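**Progress report to the Musto Fund, second period, May 2026**
Grant: Repair and reuse advice line, Nonduvard district
Written by Graciela Ulloa, project lead
For: Margit Westerberg

Margit, you asked for a plain account of whether the advice line is doing what we said it would. My short view is that it answers the phone well and that I'm not yet convinced it changes much.

## Calls

We took 453 calls in the period. That is above the target in the grant letter, and I would ask you not to read too much into it. The target was set by guesswork before we had a phone number. A good share of the calls came in the two weeks after the flyer went out with the water bills, and the line went quiet again once people had thrown the flyer away.

Most callers want to know whether a thing is worth fixing. Leaking taps and slow drains come first, then washing machines, then small kitchen goods. We give a view on cost, tell them what to try at home, and pass on the names of local repairers if they want them.

## Did anyone fix anything?

We rang back 37 callers in April. Of those, 17 said they had repaired the item or paid someone to do it. I have seen this written up in our own newsletter as "nearly half of callers repair," and I have asked for that to be taken down. The people who agree to a second call are the people who have good news. Several of the 17 also said they would have done the repair anyway.

The Chuensuk workshop was supposed to fill this gap by logging jobs that came from us. They have sent 9 slips. Their front desk is busy and the form is too long, which I said when it was drawn up. A one-line version went to them at the end of the period.
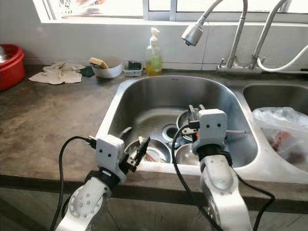 **Is a repaired tap really cheaper for a household than a new one?**

It depends on the tap. A worn washer costs next to nothing and takes a few minutes, so repair wins easily. With a cartridge tap the part can cost close to the price of a cheap new one, and if the caller has to pay for a visit the saving is mostly gone.

Our advice sheet still says repair is always the better buy. It should be changed, and I have drafted new wording that puts the labor cost up front.

## Software

Indov was chosen to handle call notes before I joined. It records how long a call lasts and very little about what was said in it. Staff keep a paper notebook beside it, and the notebook is where I got most of what is in this report. The supplier has promised a notes field. They promised it last period too.

I'd like to stop paying for the larger plan and move to the basic one. We use none of the extras.

## Money

Spending is under budget, mainly because the second adviser started late. Printing ran over. I don't propose to spend the difference on another flyer until we know what the first one did.

## Next period

- Ring back callers picked at random, and record refusals as refusals.
- Get the short slip working at Chuensuk, or drop it.
- Replace the advice sheet on taps and drains.
- Decide on Indov before the renewal notice arrives.

I would also like your agreement to drop the yearly call target and report on completed repairs, even though the first figures will look poor. Please let me know before the next payment is released, as the reporting form has to be changed at your end.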